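Urno (robot)

Urno is a home-built tabletop robot project for picking up, righting and stacking paper cups. It was started by Lambros Nikolaidis and Antigoni Koutsoukos at Hadum, a shared workshop, and is maintained by members who have a key and an evening free. Within the workshop it is known mainly for taking longer to clear a table than the people who built it. Its supporters regard this as a matter of tuning.

Name

The name comes from the label on a coffee urn that stood beside the original workbench. An earlier name, Cupbearer, was dropped after Koutsoukos pointed out that it made a promise. The spelling "URNO" appears in early notes and has no meaning in capitals.

History

The project grew out of a disagreement over whose turn it was to tidy up after an open evening. Nikolaidis, who had lost, proposed automation. The first version used a hobby arm, a vacuum cleaner hose and a length of garden tubing. It lifted one cup, swallowed the rim of it, and had to be switched off at the wall.

The second version, known as Jilter, replaced suction with a spring clamp. Jilter could close on a cup with confidence but could not do so gently, and its output was mostly flat. It was also prone to letting go at the top of its travel, the habit that earned it the name. Parts of Jilter survive in the workshop as a coat hook.

Work on the present version began in September, when the workshop acquired a used industrial arm through a member, Stelios Karamanlidis. The arm's manual arrived separately and in a language none of the builders read. Maricica Cozma wrote a replacement by trial and error, and it remains the standard reference. Its first page says only "Find the red button before you read on."

Design

The arm works over a large white table, chosen because it was the flattest surface in the building and because the vision software had trouble with wood grain. Control equipment sits on the desk behind, along with the monitor, the keyboards and whatever the last person was soldering. Cabling follows a plan drawn up by Cozma and departs from it at several points.

The hand has two white fingers on a black body. Early fingers were printed with a deep curve meant to match the side of a cup, but paper cups taper, and the curve matched them at only one height. Later fingers leave more of the work to position: one goes along the far side of the cup while the other comes in underneath. Grip force is set in software on a scale of the builders' own devising. The usual setting is 7. At 5 the cup slides out, and anything much higher brings back memories of Jilter.

The software is called Peltonen. It looks for rims, guesses which way each one faces, and picks an approach. Peltonen was written by Spyros Stefanou, who has described it as finished on several occasions.

Operation

A standing cup is the simple case. The arm comes in from the side, closes and lifts. A cup lying on its side is harder, as it can roll, and a cup rolls in a curve. The builders spent most of one winter on this curve. The accepted method is to cradle the cup before squeezing it, so that it has nowhere to roll to, and only then to turn the wrist.

Cups that lie with the mouth toward the hand are treated as a separate class. Peltonen originally tried to put a finger inside them, on the theory that this was how a person would do it. The person in question was Stefanou, and other members do it differently. 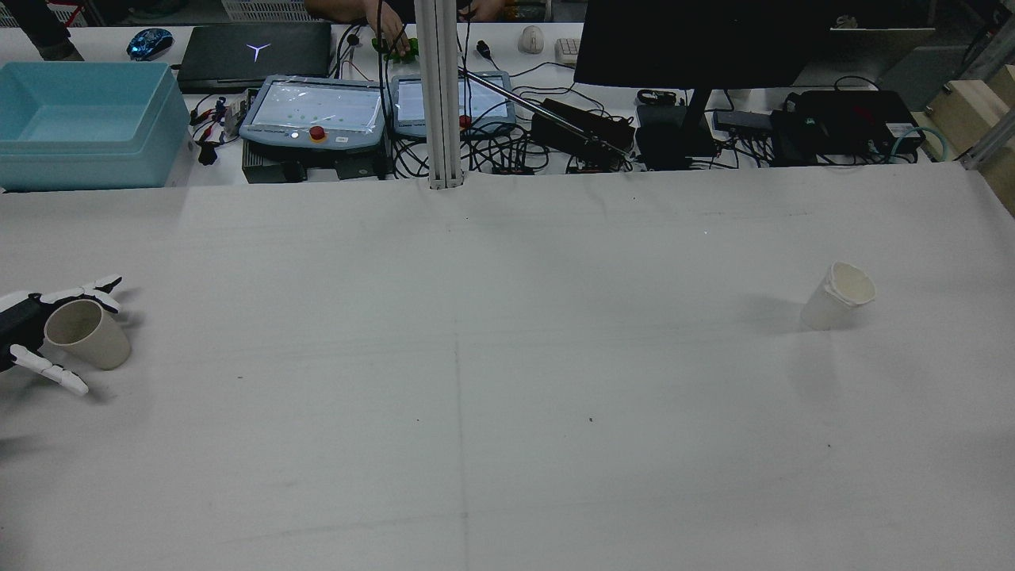

Testing

The standard test uses two cups of different colors, one lying down and one upright. The arm must deal with the fallen cup without disturbing the other. A run of 75 attempts counts as a full session, though sessions have ended early for supper. The logbook entry for November 7, 2024 records 287 attempts, the longest session to date, and notes in Koutsoukos's handwriting that the cups should be replaced more often than this.

White cups on a white table proved troublesome, and for a time Peltonen relied on finding the shadow instead. It would then try, with great care, to pick up the shadow. Koutsoukos suggested a darker table. Stefanou preferred to fix the software, and the table is still white.

Reception

Opinion within Hadum is divided. Supporters point out that the arm has never dropped a full cup, and critics that it has never been given one. A proposal to extend the project to mugs was discussed and put off until the matter of handles could be looked into. Karamanlidis has since begun collecting mugs.

See also

Jilter (coat hook)
Peltonen (software)
Hadum open evenings, tidying rota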